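Home News Letters Diary Past issues Contact

Dec 26, 2019
By Mahnaz Mousavi

Writing by hand again

In July I wrote in this newsletter that I had bought a packet of Mallano paper and that I wanted to answer all my private post by hand until the end of the year. Several readers asked me afterwards how it is going, and one reader from Celgate asked it twice, so I think I owe a report.

The short answer is that I have written 53 letters. I know the number because I keep a list at the back of my address book, with the name and the month. It is less than I hoped. In August I wrote nearly every evening, in October very little, and in November I had a cold and wrote only to my aunt, who would have worried.

I should explain that English is my third language and that my first one is written from right to left. When I came to Indton I already typed English quite well, but my handwriting was the handwriting of a schoolchild, with big round letters which did not join. For years this did not matter. I signed my name, I wrote shopping lists, and for the rest there was a keyboard. Then my neighbour moved to the coast, and she does not use a computer, and I wrote her a letter and was ashamed of how it looked. The words were all right. But the lines went down at the end like a tired road, and my hand hurt after one page.

So the first thing I had to learn was how to hold the pen. I had always pressed too hard. You could feel my letters on the back of the paper with a finger. A woman at the Forsyth stationery shop, where I went to buy a better pen, did not sell me one at first. She gave me a soft pencil and told me to practise with that for two weeks and come back. With a pencil you notice when you press, the line becomes dark and the point goes flat. I did as she said, and I recommend it to anybody whose hand gets tired. Loops first, then rows of the letter "n", then rows of the letter "u". It is boring, and I did it with the radio on.

After the two weeks I went back and tried the pens. I will not recommend one, I think it depends very much on the hand. Mine is small and I like a thin pen, not heavy at the top. My husband took the same pen and said it was like writing with a toothpick. Gel ink looks beautiful but I smear it when I am in a hurry. An ordinary ballpoint asks for more pressure, and then I fall back into my old habit. In the end I use one black pen for the letters themselves and a pencil for the first version, when there is a first version.

About first versions I have changed my mind. In the beginning I wrote everything twice, first in pencil with all the mistakes and then clean in ink. The clean letters looked very nice and they were rather dead. My neighbour was polite but she wrote back: "You sound like the bank." Since then I write directly in ink, and if I make a mistake I put one line through it and go on. For a difficult letter — a condolence letter, for example, or a letter where I must say sorry — I still make notes first, but only single words, in the order that I want to say them.

The second thing I had to learn was where to write. I had imagined that I would sit in the armchair with a board on my knees, as people do in films. It does not work for me, my shoulder goes up. A table is better, with the light coming from the side opposite to the writing hand, so that the shadow of the hand does not fall on the line you are writing. I am right-handed, so my lamp stands to the left. The paper should be turned a little, not straight like a plate. And the things you need should be near enough that you do not have to get up, because if I get up I look at the telephone, and then the evening is finished. 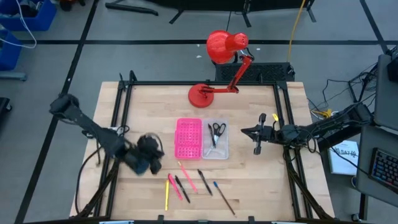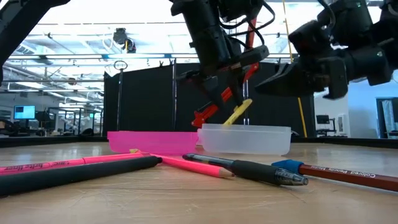
The pink tray and its translucent neighbour, side by side on the wooden table both times.

For keeping things in order I have tried a pencil case, a jam jar and a drawer. The pencil case was too small for scissors. The jar looks friendly but the pencils stand in it with the points up or the points down, and both are wrong. In the drawer everything rolls to the back. I now believe in low, open trays, one for the things you write with and another one for the rest: stamps, scissors, clips, the rubber. They cost almost nothing and you can wash them. If you share the table with a family that also wants to eat, you can lift them away before supper and bring them back after.

A few people wrote to me with their own methods. A reader from Celgate writes all her birthday cards for the year in the first week of January and puts them in a shoebox by month. I admire this but I could not do it, I would not know yet what to say to anybody in September. Another reader keeps a cheap notebook by the kettle and writes in it during the day what she would like to tell her sister, small things, the fox in the garden, the price of the plums. On Sunday evenings she copies the best of it into a letter. I have stolen this idea completely. The most difficult part of a letter, I find, is that when I sit down my life suddenly seems to contain nothing. With the notebook there is always something, and the small things are what people answer to. When I wrote to my cousin about my new job she answered with one line. When I wrote to her about the quarrel in our street over the bins she sent me four pages.

Somebody asked me how long a letter should be. I was taught that it must fill the page, and that to stop in the middle of a page is not polite. I have given this up. A letter of seven lines that goes to the post today is better than the long one which lies on the table until it is too old to send. I have three of those, and I am a little afraid of them. For the same reason I bought smaller paper in the autumn, half the size, and on it even a short letter looks generous.

Then the question of answers. I must tell you that not everybody answers, and that you should not write if you would be hurt by this. From my letters I received 20 answers on paper. Many other people telephoned, which surprised me, and those were long and good calls. My old teacher sent an e-mail in which he corrected one of my commas. A friend of my mother's, whom I had not seen for ten years, sent me back a photograph of my parents that I did not know existed, they are standing beside a car and my father has a moustache. Without the letter I would not have this picture. It stands on the shelf now.

A word about postage, as I had a complaint. In my July article I wrote that you can put a pressed flower in a letter and send it for the normal price. This is true if the envelope stays flat. A reader put in a whole sprig of lavender, and her friend had to pay extra at the door. I am sorry. Please put the envelope between two books for a night, and if it is still thick in the morning, ask at the counter.

Also, please write your own address on the back. Two of my letters came home to me in this way, both sent to people who had moved, and so at least I knew that their silence was not an answer.

In the new year we will have a writing evening in the reading room at Indton library, on the first floor, next to the local maps. It is not a course. There will be tables, good light, tea, and no talking for the first hour, after that as much as you like. The library gives us space for 10 people, so it would be kind if you put your name on the sheet at the desk. Bring paper and envelopes and the address of one person. Pencils are there. If your handwriting is bad you are especially welcome — mine will be on the table too, and you may look at it.

Those who want to practise before can ask at the desk for the sheet with the loops and the rows of "n". I drew it myself and the library has kindly copied it. The third row is a bit crooked, please do not copy that one too exactly.

My neighbour at the coast, by the way, has now written to ask for more about the bins.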